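Trimel's group says its new grasp planner can pick a single stem out of a mixed pile, working only from the view at the wrist. Bram Groen reports 1,826 attempts on fabric-like flowers. I'd hold the applause.

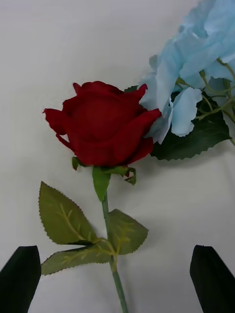

Wrist view: red rose beside blue hydrangea, gripper open.

The success rate counts any lift – even one that drags a neighbor along. Dilek Çetinkaya reran 27 trials with stricter scoring and got 13.

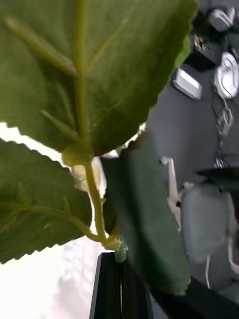
Does the method need a depth sensor?
Color images alone are used, at training and at run time.

Recent items
Skulamora gripper pads, tested
Minhas: three papers on cables
Plurker drops its November demo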